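# Lobo Bench Cell

Kondby supplies the Lobo for sorting and kitting benches where small parts are picked by hand. The unit performs the repeated reach-and-grip motion, and staff keep the decisions on order, checking and release. 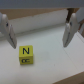

*Two-finger gripper over a lettered practice cube.*

At the Clarstead site, more than 2000 picks per shift have moved from people to the cell. Bench employees now load trays, review rejected parts and set the day's sequence. Training takes 2 shifts. 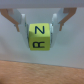 No position at Clarstead was removed when the cell was introduced. Job descriptions were revised in April -- lifting and wrist work were reduced, and inspection time was added.

Service is provided from Trurnanberg, with a scheduled check every 1000 hours. Employees practice with the jaws open before they run live parts. A single block marked with an "N" on its upper face is enough for a first exercise in approach and alignment.

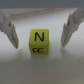
Operators may stop the cell at any time without a supervisor's approval. New operators begin at reduced speed and learn to judge the space on each side of the part; with the cube nearer the left finger, the correction is a small one. Written procedures are included with each unit.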